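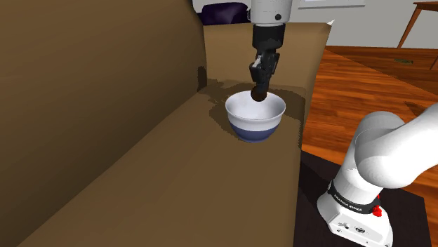 Robots at Work: What Changes When One Arrives

A robot arm is a machine with several joints, each turned by its own motor. At the end of the arm is a tool. When the job is picking things up, the tool is usually a gripper with fingers that open and close.

Picking up a small round object and putting it into a bowl is easy for most people. A robot must split the job into steps: find the object, move above it, lower the gripper, close the fingers, lift, move to the bowl, lower again and let go. If one step is wrong, the next steps will be wrong too.

Practising on a computer

Many robots are first tested in a simulation. A simulation is a computer model of a room, the things in it and the robot. The computer works out how each object would fall, slide or roll. A dropped object in a simulation does no damage, and the test can be run again with the furniture or the bowl in a new place. A simulation is never an exact copy of the real world, so the robot must be tested again at the workplace.

A packing room in Bemdale

Forbridge is a firm that packs fruit bowls for offices. It used to have 11 people at the packing tables. Each person filled bowls by hand for the whole shift. In June the firm put in 3 robot arms to do part of the filling.

The same 11 people still work there, but their jobs are different. Hortensia Cabral checks the fruit before it reaches the arms and takes out anything bruised. Gervasio Olivares used to pack. He took a course lasting 40 hours and now sets the arms up each morning. When an arm stops, he finds the cause and restarts it.

Some changes were less welcome. Aldana Bustos liked talking to the person next to her while she packed. Her new place is at a screen, further from the others. She asked to change jobs every Tuesday, and the firm agreed.

Who decides?

A robot does not choose its job. The managers choose which tasks to automate. Workers can ask questions first: Will there be training? Will pay change? Who is allowed to stop the machine?

Words to know

Automation: using machines to do a task with little help from people.
Gripper: the part of a robot that holds things.
Simulation: a computer model used for testing.

Related
How does a motor turn?
Inside a bakery at 4 in the morning
What is a sensor?
Jobs that did not exist when your grandparents were young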